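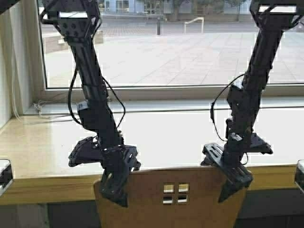

Two arms are harder to teach than one, according to Drahomíra Kuruc, and the Wernley robotics club has spent most of the spring term finding out how much harder.

Its entry for the Setska student contest in June uses a pair of arms to handle the wooden parts of a model house, including a flat front with a four-pane window. Both grippers have to close on a part at the same moment or it twists. Teams get 90 seconds a run and the best of 4 runs counts.

The club has four members and meets after lessons. Kuruc said they would keep practising on the house front until May before trying the roof. New members can join at any time.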